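The Spare Room at Zorcombe — Picking Up Day

Posted 2024-05-10 in Home Stuff

Hi everybody! A bunch of you asked about the spare room after I wrote about the kitchen, so I've finally gotten my act together. It's the room at the back of the house, the one Linnea Dalen slept in when she came over in October and said she'd had the best night's sleep in years (thank you, Linnea, I'm still living off that compliment).

Quick recap if you're new. We let this room out on weekends and lend it to family the rest of the time, which means it gets a real going-over pretty often. I used to start with the bed every single time, and then I'd be stepping over stuff on the carpet with an armful of clean sheets. Now I do the floor first. Wrappers, bottles, whatever got dropped — all of it goes in the wastebasket before I touch a pillow. It takes me 20 minutes if I don't sit down on the sofa, and I nearly always sit down on the sofa.

About that sofa! Joar Åberg wanted it out of there because he thinks a bedroom should have a bed in it and that's the end of the story. I held my ground. It's a good spot for putting your shoes on, or for dumping a coat, and I love the blue-gray with the plain wall. The throw is there to save the seat from crumbs. It slides around like crazy, so if anyone has a trick for keeping a throw where you put it, please tell me in the comments.

The lamp gets the most questions, so let me save you some typing. I picked it up secondhand from Kjell Engström when he was clearing out his hallway, so no, I don't have a link, sorry. The base is a nice round brassy one and it does show fingerprints, so I keep a soft cloth handy. The nightstand came separately and I wasn't sure the wood would go with everything else, but I've grown very fond of it. Guests like the open shelf for books and chargers. I like that I can see right away when they've left something behind!

And the carpet, well. It has lived a little. There's a pale streak down the middle that has been through three kinds of cleaner and a rented machine, and it's still with us. Ilse Boersma says to put a rug over it. I've priced rugs. We are not putting a rug over it this year.

One more thing and then I'll let you get to the pictures — do line your wastebasket with a bag that's bigger than you think you need, and fold the edges well over the rim. The small ones slip down inside the first time you throw in a bottle, and then you're fishing around in there with your hand. Ask me how I know.

Okay, spare room, floor first! 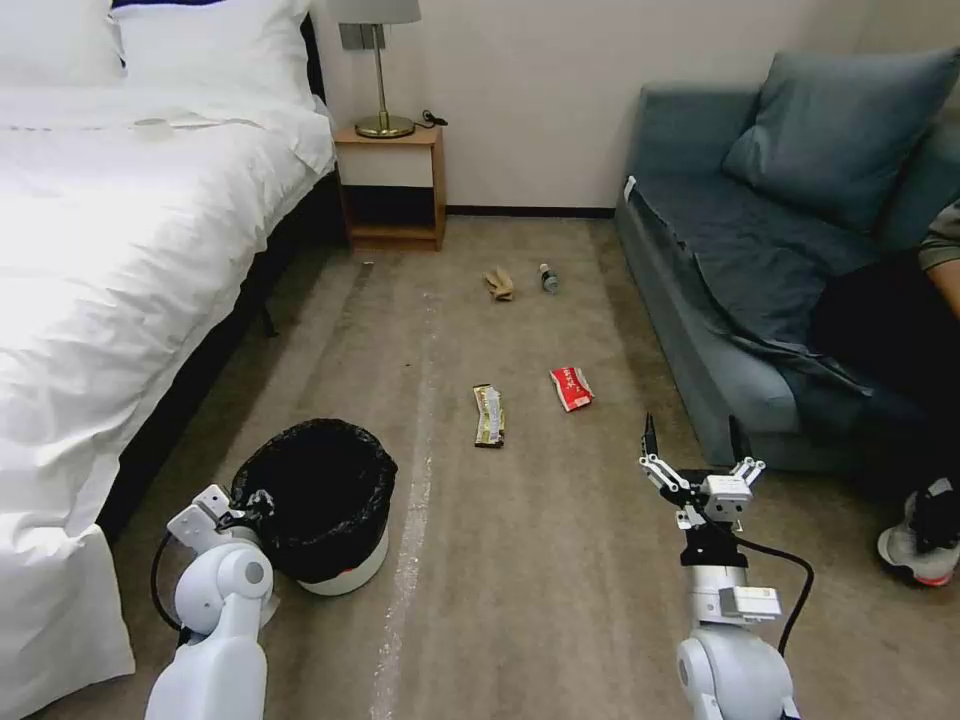 Wrappers, a little bottle and a glove on the carpet, with the wastebasket parked by the bed.
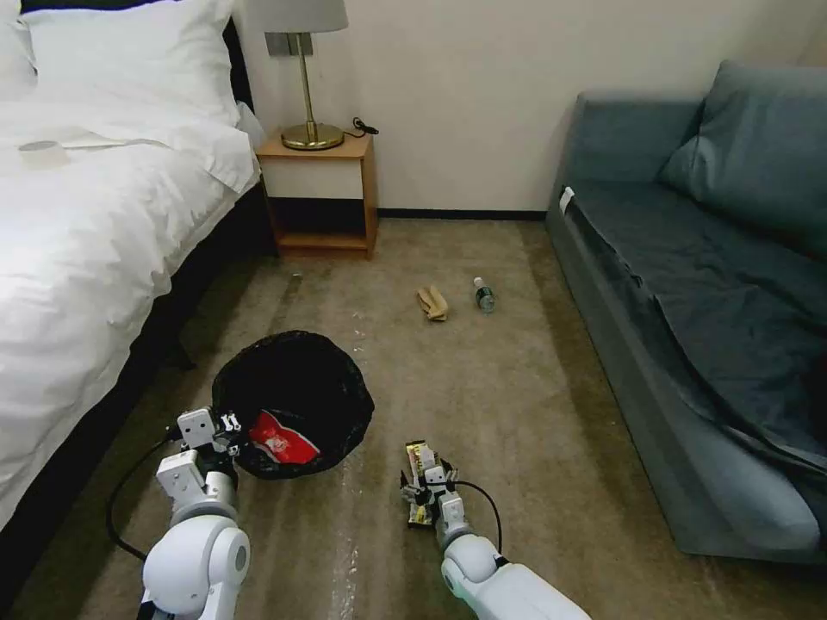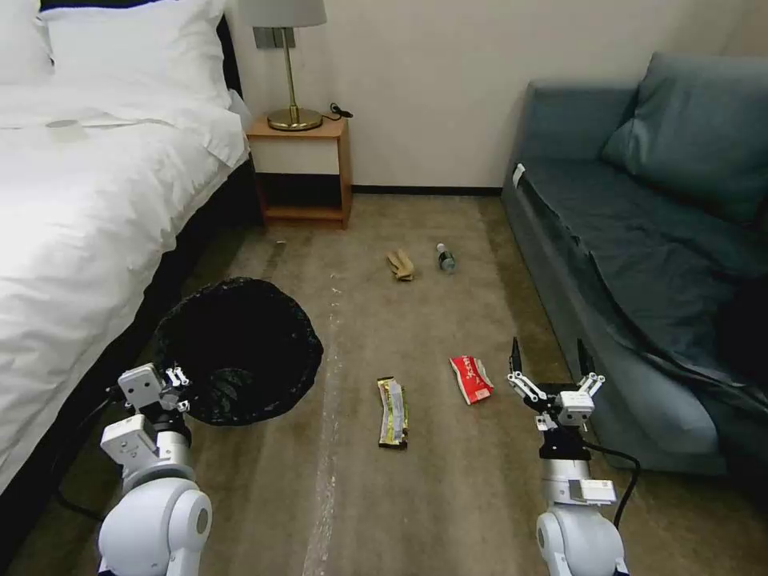

The bed side, the nightstand with its lamp, and the sofa, in all three pictures.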